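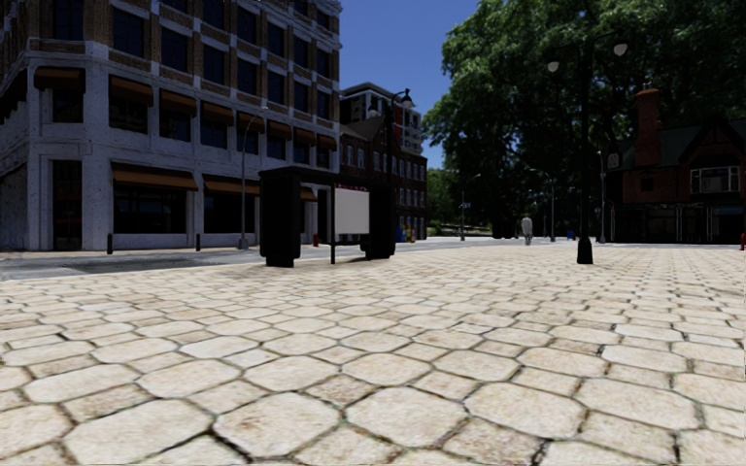 Supporters holding digital passes for the October anniversary fixture between Barkavthorpe and Lestberg are being refused by the test readers at Gate 4. The fault was reported by the match day office in September 2020 and has been given high priority. Passes bought at the ground are accepted at every gate, so the turnstiles themselves are not thought to be at fault. For anyone attending from outside the club, the meeting point for the repeat test is the pale stone plaza across the road from the large corner building, the one with white painted masonry below and brown brick above. Please bring a charged handset and the pass reference in printed form.

Reading time: 4 minutes

Status: Resolved, awaiting closure
Raised by: Apinya Saengthong, Match Day Office
Assigned to: Decha Sombatkul, Ticketing Systems
Systems affected: Proren (pass sales), Srisuk (gate readers)

Original report

The club has issued 1,000 digital passes for the fixture, which marks 70 years since the first meeting of the two sides. During a trial of the readers, staff presented a sample of passes at Gate 4. Several produced a red light and the message "Wrong event". The same passes showed the correct fixture, block and seat on the holder's telephone. Restarting the reader made no difference.

Entry 1 - D. Sombatkul

Proren sales records checked. All passes are present and paid for, with no duplicates. The list held by Srisuk was then compared with the sales list, and 370 passes were found under the code for the reserve team fixture of the same weekend. Every one of them was sold during the members' priority period. Passes from the general sale carry the correct code.

The match day office is asked not to reissue any passes for the time being. A reissued pass cancels the earlier one, and the holder would then need to download it again.

Entry 2 - A. Saengthong

Noted. Two members have already received reissued passes at the ticket counter. References have been sent separately. Can it be confirmed whether the east stand is affected? Lestberg have been allocated two blocks there and their ticket secretary, Erhan Dağdelen, has asked for a written answer.

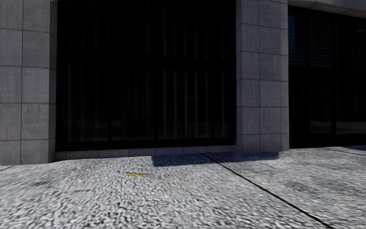 Entry 3 - D. Sombatkul

The visiting allocation is not affected. It was loaded after the priority period closed and all references in those blocks match. Mr Dağdelen has been informed by letter.

The cause has been traced to the fixture template. The anniversary match was first entered as a copy of the reserve fixture, and the event code was corrected only when the general sale opened. Proren updated the wording on passes already sold but did not send the new code to Srisuk.

Entry 4 - V. Thaweesak, Gate Operations

Corrected list loaded to all readers overnight. Please note that the readers at Gate 4 keep their own copy and must be cleared by hand - Settings, Stored Lists, Remove All - before the new list is accepted. The first attempt failed for this reason.

Entry 5 - A. Saengthong

Repeat test carried out with passes from both sale periods, including the two reissued ones. All accepted. A second presentation of the same pass was refused, as it should be.

Outstanding

Anong Kongkaew is to amend the fixture set-up guide so that new matches are no longer copied from existing entries. This ticket will be closed on receipt of the revised guide.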